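教材 > 家政与生活管理 > 第四章 柜子与收纳 > 章首

第四章 柜子为什么总是满的

最后更新：2021年3月29日

凡是搬过家的人，大概都有过这样一个时刻：站在新房子中央，对着一面空荡荡的墙柜，心里生出一种近乎宗教的宁静。从今以后，毛巾归毛巾，电线归电线，保修卡放进一个写着“保修卡”的文件夹。三个月以后再打开柜门，毛巾裹着电线，文件夹里是一叠外卖菜单，保修卡下落不明。

本章要谈的就是这三个月。

前三章讲的是房间：采光、动线、家具的摆法。读者如果认真做了第三章末尾的练习，手里应当已经有一张自家的平面图，图上每个柜子都是一个干净的长方形。请把这张图留好，本章会往长方形里塞东西，塞到你不愿意再看它为止。

一、容积的错觉

买柜子的人看的是容积，卖柜子的人也知道他看的是容积。Gradwood的产品手册里，每一款柜子都用最大的字号印着升数，层板间距则缩在背面的表格里，字小得像药品说明书上的不良反应。可是一个人每天伸手进柜子，碰到的从来是层板间距。

举一个笔者自己的例子。多年以前我买过一只Gradwood的高柜，内部容积813升，当时觉得这个数字足够我过完后半生。柜子运到家，组装完毕，我把冬天的被子放进去，发现每一层都比被子矮一个拳头。被子只好对折再对折，用膝盖压进去，然后迅速关门。此后每年入冬，打开那扇门都像拆一只弹簧玩具。813升一升不少，全在那里，只是没有一升是被子形状的。

这种现象在本书中称为“容积的错觉”。它的定义很朴素：柜子的标称容积，减去你的东西实际放得进去的那部分，剩下的就是错觉。错觉的大小与三件事有关。一是层板能不能移动。二是柜子的深度，深度超过一条小臂，后半部分便会自动转为考古现场。三是柜门的开法。对开门要求人后退一步，而柜子前面通常恰好放着一张床。

请注意，第二点常常被误解。许多读者来信说，深柜子可以“里面放不常用的，外面放常用的”。道理没有错，执行起来也能坚持到第一个周末。里面的东西之所以不常用，有一半的原因是它在里面。

二、东西的三种去处

家里的东西，按去向可以分为在用的、待用的和舍不得的。教科书通常喜欢把分类画成三个大小相等的圆，本书不画，原因是第三个圆画不下。

在用的东西不需要柜子。这句话听起来荒唐，请回想一下你的牙刷、钥匙和正在看的书，它们多半躺在台面上，而且你每次都找得到。在用的东西自己会选地方，往往还选得比主人高明。把它们请进柜子，两天之内它们就会自己出来。

待用的东西才是柜子真正的服务对象：换季的衣服、备用的灯泡、客人来时才用的碗。待用的东西有一个共同特征，就是下一次使用的时间大致可知。冬衣到了冬天要穿，这一点很少有例外。安排这类东西时，应当按照时间排列，离现在近的放在手边，离现在远的放到高处。

舍不得的东西情况复杂。它包括小学时的奖状、前一部手机的包装盒、一条据说瘦下来就能穿的裤子，以及一袋不知道属于哪件家具的螺丝。对于那袋螺丝，笔者的态度是明确的：扔掉。当然，扔掉的第二天你就会知道它属于哪件家具。

英国家政学教师Craig MacRitchie在他的讲义里提过一个办法，叫作“四十天纸箱”。做法是把拿不定主意的东西统统装进一只纸箱，封好，在箱盖上写下日期，40天之内没有打开过，就整箱送走。办法简单，学生们很喜欢。他后来在讲义的修订版里补了一行小字，承认自己的纸箱已经叠到了天花板，箱盖上的日期写得都很工整。

三、柜子的价格

关于收纳，市面上有一整套行业愿意帮助你。Custari卖抽屉分隔盒，Plernent卖装分隔盒的大盒子，Kamolrat则提供上门整理服务，整理完了会建议你再买几只盒子。笔者无意贬低任何一家，家里三家的东西都有。只是希望读者在付款之前，做一道很小的算术。

假设你租住的房子每月每平方米租金为40元，一只柜子连同开门所需的空地占去两个半平方米，那么它每月的“房租”就是100元。十个月下来，你为这只柜子付出的是1,000元，还没有计入柜子本身的价钱。现在打开柜门，看看里面住着谁。如果里面住的是旧手机盒，那么旧手机盒的居住条件已经超过了许多刚毕业的年轻人。

这道算术不是要劝人把东西都扔光。笔者见过扔光的人家，四壁洁白，主人想拧一颗螺丝，要下楼去借螺丝刀，借了三次以后，邻居送了他一把。他把那把螺丝刀放在哪里，我没有好意思问。

四、本章的安排

本章共分4节。第一节讲测量，读者需要准备一把卷尺和一点诚实，量的时候请量东西，不要量柜子。第二节讲层板与抽屉的选择，附有常见物品的高度表，被子列在表的第一行，这是笔者的私心。第三节讲厨房，厨房单独成节，原因是锅盖。锅盖的问题至今没有令人满意的答案，本书第一版曾经给出一个答案，收到了许多来信，第二版已经删去。第四节讲如何与同住的人商量，篇幅最长，也最难教，老师们可以酌情安排课时。

在进入第一节之前，请先完成下面的准备。选家中一只柜子，不必选最乱的，选你最常打开的那一只。把里面的东西全部取出来，放在床上。放在床上有一个好处，就是今晚睡觉之前你必须处理完。取的时候按上文所说的三种去处分成三堆，第三堆如果超过前两堆之和，也不必惊慌，先记下来，我们在第四节还会见到它。

空柜子请不要急着擦。先坐下来看一会儿，看看灰落在哪里，哪一层的灰最厚，那一层就是你平时够不到的地方。

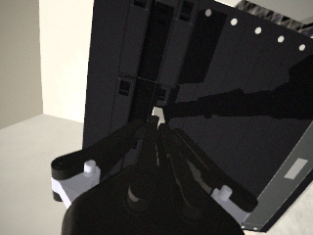 看完了再擦。擦的时候从上往下，抹布洗一遍换一面，层板的背面也要顾到，那里通常粘着一张当年没撕干净的价签。擦好以后把柜门敞开晾着，趁这段时间量东西：每一堆里挑最高的一件和最宽的一件，把尺寸写在平面图那个长方形的旁边。写不下可以另附一页。下一节上课时请带着这张图来，卷尺也带上，教室里的那把前十厘米已经磨得看不清了。

相关章节
第三章 家具的摆法与动线
第四章第一节 量东西，不要量柜子
第四章第三节 厨房与锅盖
第五章 玄关：鞋的问题
附录二 常见物品高度表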